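Planning the Second Equipment Budget for Our Manipulation Cell

Posted 7/2/21 by Saeed Akbari

Readers of this blog have asked how the equipment budget for the two-arm cell was put together, and in particular why the request that went forward this summer differs from the one drafted in December. This post sets out the reasoning. It is a personal account and does not replace the purchasing record, which Oluwatosin Akpan maintains.

The December draft was organized by supplier. Flundau had quoted for the arms and mounting hardware, Farahani for the floor work and safety marking, and Ako for spare parts. Each quotation was sound when read alone. Read together, they left several items without an owner. Cable management appeared in none of the three. Replacement fingertips appeared in two, under different part names and at different prices.

The revised request is organized by activity instead. We listed what the cell is expected to do in an ordinary working week, and then assigned every line of spending to one of those tasks. The finished list ran to 173 lines. Many are small – fasteners, table feet, labels, a second set of hex keys – but small items delayed our first cell more than the large ones did, and I was not prepared to leave them under "miscellaneous" again.

Grippers required the longest discussion. A two-finger parallel gripper is cheaper to buy and simpler to maintain. A three-finger gripper costs more, takes longer to set up, and calls for a larger stock of spares. Our position was that the type of gripper should follow from the materials being handled. Boxes and bottles can be managed with the simpler tool. Soft, thin and irregular materials are a separate matter, and a large share of our planned work falls in that group.

Mr. Akpan proposed a rule that I now recommend to anyone preparing a similar request: no end effector is to be priced until the test materials have been written down. We adopted it in the second round of planning, and the gripper section of the request became shorter as a result.
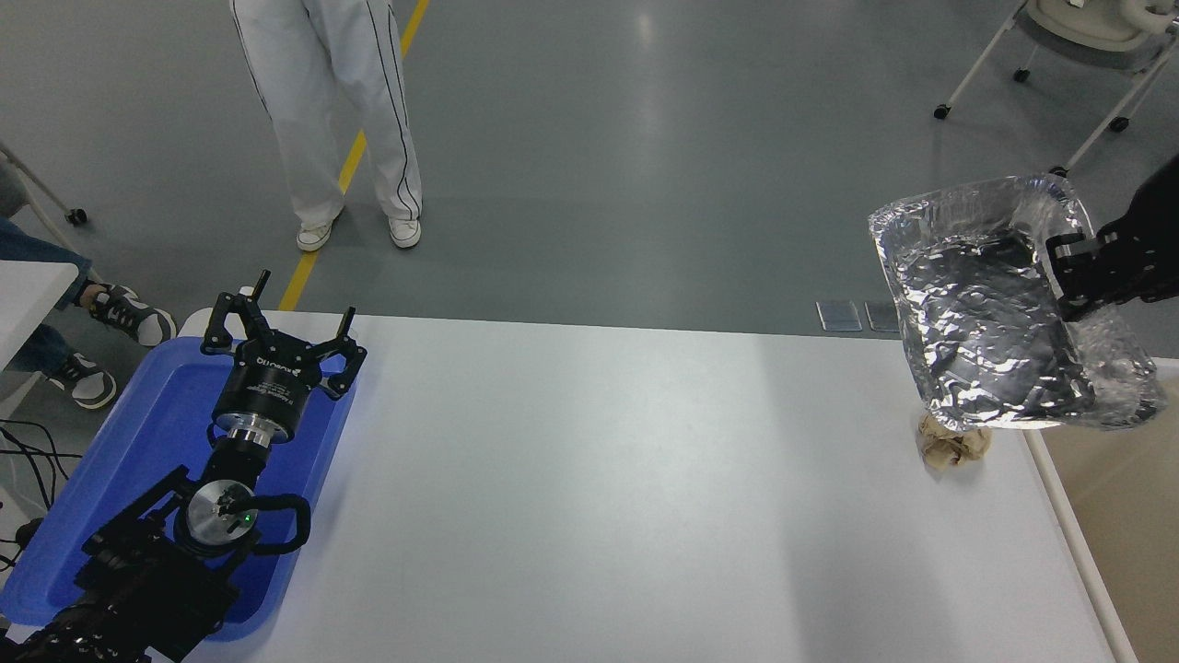 Test materials themselves belong in the budget, even when they come from a grocery store. Our first request had no line for them, and staff were paying out of pocket and filing claims afterward. The work on the table at present is typical of what that line has to cover: one gripper holds a crumpled sheet of aluminum foil by its rim, with a small ball of crumpled paper on the table beneath. Such things cost very little per piece, but foil keeps every crease it is given, and a sheet that has been handled is not the same test as a new one. We have therefore entered foil and paper as consumables, to be reordered each quarter under the same code as wipes and tape.

Two other decisions may be useful to readers. The first concerns storage for recorded trials. We had planned to buy disk space as it was needed, and have now requested 256 terabytes at the start, on the Flodex shelf already in the server room. The second concerns service. The Flundau contract is priced for 3 years, and we asked for the annual figure to be shown separately so that it can be compared with the cost of keeping a spare arm.

The request is now with the finance office. Questions about individual lines should go to Mr. Akpan – please quote the line number. I will post the approved version of the consumables section once it has been returned to us.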